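Skip to content
Home Archive Threads Search Subscribe Help

This site uses cookies to remember your reading preferences. Accept / Manage settings

Print this message | E-mail this message

Subject: Re: Ripple on the 18 V supply, and the ground question
List: Urnden Analogue Circuits

Hello all,

Thank you for the many answers. I was away until Tuesday and I read everything in one evening, so please forgive me if I reply to several people in one message. I will quote only the part which I think is the most important.

> Your regulator is probably fine. I have used the Ovus board
> in two amplifiers and never had 145 mV of ripple at the
> output, not even at full load. Before you change any
> capacitor, please tell us where you put the ground clip of
> the probe. If it is at the transformer end of the board,
> you are measuring the voltage drop of the charging current
> in the copper and not the ripple of the supply. Move it to
> the output terminal and measure again. Also, what is the
> load? You say "the preamp" but a preamp can be anything.

You were right to ask about the clip. I had it on the negative leg of the first reservoir capacitor, because this leg is long and easy to catch. I moved it to the output terminal, with the short spring ground in place of the long lead, and now I read 3 mV peak to peak. It is the same board, the same load and the same mains socket. I felt a little foolish, but also happy that I did not order new capacitors.

I tried then to understand why the difference is so large, and I would like somebody to check my thinking. The rectifier conducts only near the top of each half cycle. In this short time it must replace all the charge which the load took during the rest of the cycle, so the current in these pulses is many times bigger than the average current. The copper between the bridge and the capacitor has a small resistance, but a big pulse through a small resistance is still a voltage that the scope can see. My clip was at one end of this copper and my probe tip was after the regulator, so the whole drop was added to the picture. The shape should have told me this. It was narrow peaks at twice the mains frequency, and a real ripple after a reservoir capacitor looks more like a saw.

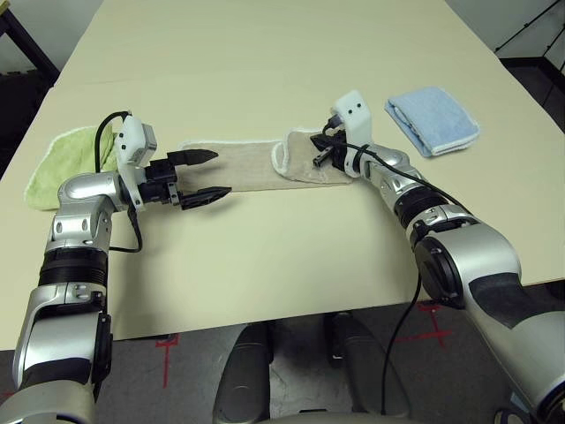 The load is the Carvalho line preamp, both channels, and it draws the same current with or without signal. For the test I replaced it with a power resistor of equal value, so that no music circuit could confuse the result. With the resistor I had the same 3 mV, so I believe the preamp does not put anything back on the rail.

Now my second problem, which maybe belongs in a new thread, but the layout is the same. I still hear a weak hum in the left channel with the volume fully closed. It is a buzz more than a hum, with a lot of harmonics, and it is there also when the inputs are shorted. Since the supply is now proven quiet, I suspect the ground wiring. At the moment the ground of the left channel goes to the reservoir capacitor, and the ground of the right channel goes to the output terminal of the regulator. I did it this way only because the wire was too short. If my explanation above is correct, the left channel sits on exactly the dirty piece of copper where I had my clip, and the right channel does not.

My plan is to bring both grounds to the output terminal, and to take the chassis connection from this same point with one wire. Somebody proposed a 10 ohm resistor between signal ground and chassis. I have seen this in the Clilton schematics too, but there it has two diodes in parallel with it, back to back, and I do not want to copy a half of the idea. Are the diodes necessary if the metal case is connected directly to the mains earth, as mine is? I will not remove the earth from the case in any situation, please do not suggest it.

One more question, for my own learning. Is it useful to put a small resistor between the bridge and the first capacitor, to make the current pulses wider and lower? I can lose 2 volts before the regulator and still have enough margin. I suppose the resistor becomes quite warm — but maybe it is a fair price for a quieter transformer.

I will rewire on the weekend and write the result here, good or bad. I am sorry for the long message.

Best regards,
the owner of the buzzing left channel

Previous message | Next message | Thread index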